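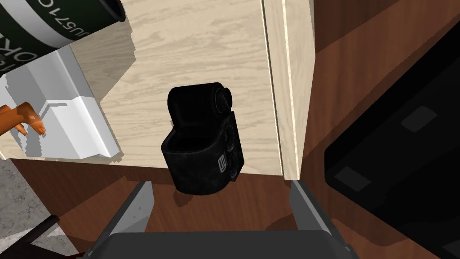

4.2 Evaluation of the Trillmont household task package

Figure 3. Simulated wrist view at the start of an approach in the Trillmont package. The target is the black camera; the gripper is open.

The Trillmont package is sold by Womness as an add-on to its simulation licence. It supplies furnished rooms, a library of small household objects and a scripted grasp planner. We reviewed the release dated 11th August, using the default lighting and the two-finger gripper model that comes with it. Set-up followed the vendor's guide, apart from the contact settings, which we took from our earlier work on the Rorwood arm in June.

Each trial begins with the gripper open and facing a named target on a raised surface. In the case shown in Figure 3, the target is a compact camera on a pale wood-grain top, with other objects to its left and a dark cabinet side to its right. We chose this layout because the planner has to deal with clutter and a fixed wall at the same time. The camera body is also a poor fit for the planner's box model – its top is rounded, and a raised round part at one corner changes the usable grasp width.

We ran 35 trials with this layout, moving the start pose of the arm slightly each time. A trial was counted as a success if the target was lifted clear of the surface and held for two seconds. The planner proposed a grasp in every trial. Most failures came from a finger touching the raised part before the other finger had reached the body, so that the camera turned away from the grasp. In two trials the arm stopped early after the collision check reported contact with the cabinet side. Replaying the logged joint positions showed no such contact, and we put these stops down to the coarse collision shape used for the cabinet.

Surface detail was adequate for our purpose. Dark objects against the pale top were segmented without retraining, but the reflections on the black cabinet panel were sometimes labelled as separate objects. Annan's filter, used in our Effiong baseline, removed most of these labels at a small cost in speed.

Loading a room took over two minutes on our workstation, and the package offers no way to keep a room in memory between batches. Ekaette Edet wrote a short wrapper that resets object poses without reloading, and all timings in Section 4.3 were taken with it in place.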